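The Viltilau workshop is on the first floor of a former printworks, up a staircase that still smells of ink. On open days the front door is wedged with a fire extinguisher and visitors sign in on a clipboard. By noon on December 15, 2022 there were 17 names on it, most of them from catering firms.

Pichit Wannasri runs the bench side of the project, which is called Judeo. He gave a short talk by the coat rack and then took people through in small groups. The task on show was stacking plates in a wire dish rack, using two arms that work side by side in a white-walled enclosure.

"People come in expecting something quicker," he said. "I tell them to watch the fingers."

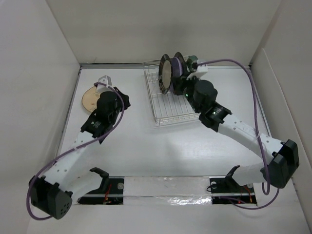
Why plates?

Every kitchen has them, and they are awkward to hold. A plate lying flat gives a gripper very little to take hold of, and a rack slot leaves little room for error.

The team has logged 3,460 attempts at the task, 202 of them in November. Wannasri keeps the failures in a separate folder and spends more time on those. Slipped grips come up most often, followed by plates that catch on a rung on the way in.

Bozsik, a firm that fits out canteens, sent two people. They asked about cleaning, spare parts and noise, and wrote down the answers. One wanted to know when she could buy one – Wannasri said he had no date to give her.

The next group was already waiting on the stairs. Tea was in the room opposite, with a stack of leaflets about the spring open day.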